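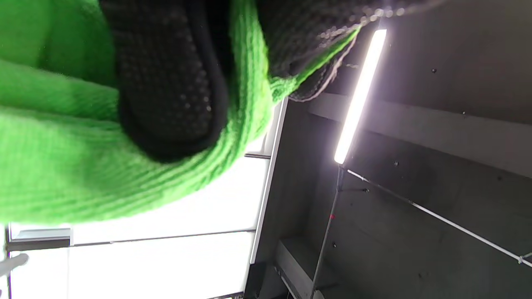 Why Things Float
Notes for the evening talk, Drancombe Science Circle, Oct 29, 2022
Speaker: Peninah Were

Slide 1. Title

Good evening. Thank the Circle for the invitation. Say that questions are welcome at any moment, and that I will repeat each question for the people at the back.

Begin with the ferry. Last September I crossed to Odska with my sister, and there were trucks on the lower deck. She asked me why so much steel does not go to the bottom when one small steel bolt does. I gave her a bad answer. Tonight I would like to give a better one.

Slide 2. The usual answer

Ask the room: why does a log float? Wait. Somebody will say "because it is light." Take this answer seriously, do not laugh at it. Then ask which is heavier, a log or a coin. The log is much heavier, and still the coin is the one that sinks.

So weight alone does not decide. We must ask how much weight is in how much space. The word for this is density. Write it on the board.

Slide 3. Numbers

One cubic metre of fresh water has a mass of 1,000 kilograms. People are often surprised by this. Let them picture a box one metre wide, one metre long and one metre high.

The cooking oil I weighed at home came to 880 grams for one litre. The same litre of fresh water is one kilogram. Oil goes on top of water, as everybody knows from soup.

(If somebody asks whether thick liquids are always more dense: no. Thick and dense are different things. Oil pours slower than water and it is still less dense.)

Slide 4. Where the push comes from

Go slowly here. This is the most difficult part.

Water has weight, so the deeper you go, the more water is above you and the more it presses. Divers feel it in their ears. Pressure at one depth acts in every direction, also upwards.

Now think about a block under the water. Its bottom is deeper than its top, so the water presses up on the bottom more strongly than it presses down on the top. The left and right sides cancel each other. What remains is a push upwards. We call it buoyancy.

Do not rush to the next slide. Draw the block with arrows, short ones on top and long ones below.

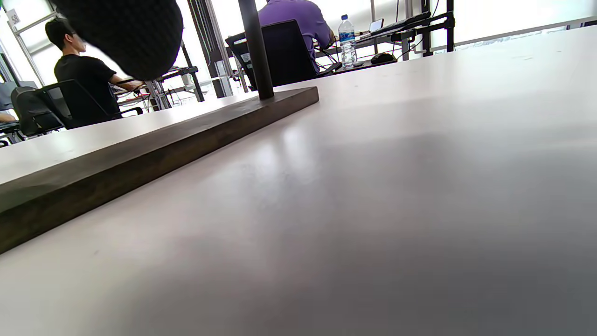

Slide 5. How big is the push?

The push is equal to the weight of the water which the block has moved out of the way. I like to explain it so: before the block came, there was water in that same place, and the water around it was holding it up. The water around does not know that something has changed. It continues to push with the same force.

If the block weighs more than the water it replaced, it sinks. If it weighs less, it goes up, until only a part of it is in the water and the two weights are equal.

Question from Nyarko at the practice evening: does a stone lose weight under water? Gravity pulls it the same as before. It feels lighter in the hand because the water is helping to carry it.

Slide 6. Back to the ferry

A ferry is not a solid piece of steel. It is a steel shell with a great deal of air in it. Take the whole volume below the waterline, steel and air together, and it moves a very large amount of water. That water weighs the same as the ferry with its trucks.

When more trucks drive on, the ferry sits a little lower and moves more water, and the balance comes again. When there is a hole, water takes the place of the air. The rest is easy to guess.

Slide 7. Salt water and ice

Sea water is denser than fresh water, so a ship coming from the sea into a river sits a little deeper. For this reason the marks on the side of a ship have separate lines for fresh and salt water.

Ice is less dense than the water it came from. Most materials do the opposite when they freeze. If ice went down, lakes would fill with it from the bottom, and the fish would have a hard winter. Stop here if the time is short.

Slide 8. Questions

Possible questions: submarines (tanks filled with water or air), hot air balloons (the same rule, in air), why people float better with full lungs.

Remind everybody to return the borrowed books. The next talk is by Skakomura, on magnets.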